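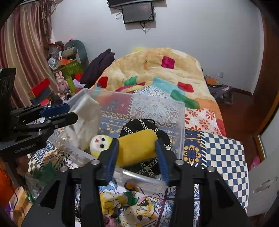

Two hand-held grippers, one clear plastic bin and a fair amount of fluff.

How to budget for your first pair of hand-held grippers
Oct 20, 2026
By Ngaio Faulkner

Start with the number of hands. A quote for one gripper looks lovely until you remember that most household jobs want two, and then the price doubles and everyone goes quiet. When we planned the Studby kit in August I had put down a single unit. Ryszard Brzozowska returned the sheet with one word on it, and the word was "folding".

Step 1: Price the pair
Ask for a two-unit quote, with delivery, chargers and whatever the supplier considers an optional extra. Mounting plates were an optional extra on ours. So was the case. Get it all on one page before you compare anybody with anybody.

Step 2: Set aside money for finger pads
Pads wear, and they wear fastest on the objects you most want to use. We put £232 in the first year's sheet for pads and small screws, and I'd not go lower. Check whether pads are sold singly or only as full sets – Giltcombe wanted full sets, which left us with a drawer of perfectly good left-hand ones.

Step 3: Pay for storage before you need it
A day of two-handed recording fills a drive with remarkable enthusiasm. We allowed £300 for drives, then bought a second lot in a hurry at the sort of price you pay in a hurry. Allow £700 and sulk about it once.

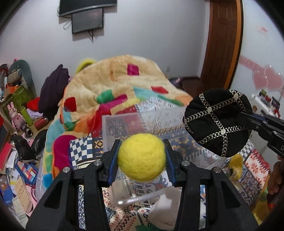
Step 4: Give the objects their own line
Props are where tidy budgets come apart, mostly through small receipts that look too silly to claim. Write a list by texture and shape, then shop from it. You want things that squash, things that slide and things with trim on them. A fuzzy yellow ball between two finger tips is a kind place to start, and a soft black piece with chain-pattern bands asks a bit more of whoever is holding the other gripper. A clear container is worth having too, as are a few cloths with busy prints. Most of this can come from the cupboard, if the cupboard's owner is asked first.

Step 5: Budget people's time
Two grippers are heavier at four o'clock than at ten. Plan short turns and pay for the breaks. Noura Matar does our rota and puts in a spare person per day, who has yet to be spare.

Step 6: Add it up and wait
Our running costs came to over £1,569 for the year, before the grippers themselves. Leave the sheet alone overnight, look again for missing cables, and send it in with the quotes attached. Keep a copy of the pad part numbers somewhere other than the case lid.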